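Home Reviews Guides Parts Contact

Review: the Tidel hand-held gripper for recording demonstrations
Sep 16, 2024
By Nisha Awasthi

I bought the Tidel in December with money from our teaching budget, and it has now been in use long enough that I can write about it fairly. For readers who come from the robot arm side: the Tidel has no motors. You hold it, you squeeze the trigger, two fingers close, and a camera on top records what the fingers do. Later the recordings go to train a policy for the real arm. We are a small group in Drenddale and our arm is slow and often occupied, so collecting by hand was attractive to us.

The price was 1060 dollars with the mount, one pair of fingers and the case. The camera is not included. I find this a little impolite at such a price, but the camera we had already fit without changes.

Assembly took me one afternoon. The manual is short and has one mistake: the screws for the finger mount are given as the longer type, and with those the finger does not move freely. Use the short ones. The threaded inserts in the mount are metal, and I am glad of it, as I have taken the fingers off many times and the threads are still good.

Our first task was simple. Pick up a ping-pong ball from a table and put it in a container. I chose it for the students, who could learn it quickly, and also because a ball is honest about bad grasps - if you close the fingers too low or not straight, it runs away from you. We planned 300 demonstrations and we kept all the failed ones in a separate folder, which I recommend to everybody.
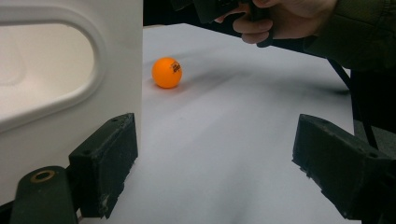

The trigger is the best part. It has a long travel and a soft spring, and the opening of the fingers follows your hand closely. With the older Pathak tool, which I used for two years, the fingers were either open or closed and you could not do much in between. This matters for learning. If the person cannot slow down near the object, the data has no slow part, and the policy will also rush.

The weight is less pleasant. After 16 demonstrations my wrist wants a rest, and the students say the same. We now change the person often, and this has a good side effect, that the data has more than one style of moving. I would still like a lighter body.

About the fingers I have a mixed opinion. The black blocks are strong but the surface scratches easily, and the edges chip if you touch the table too hard, as beginners do. Grip was not harmed so far. A spare pair from Rudar costs less than the original and fits, although you need to clean the holes with a small file before the screws go in.

The software that comes with it is acceptable. It cuts the recording into episodes when you press the button twice, and it forgets the second press sometimes, so you get two episodes joined together. I check each batch of 100 by hand before I send it for training. The export is slow but I did not lose any file.

Would I buy it again? Yes, for a group which already has a camera and some patience. For one person who wants to try the method for a weekend it is too much money, and I would look for a used Pathak first. I have written to Tidel about the screw lengths in the manual and they answered politely that the next printing will have it corrected.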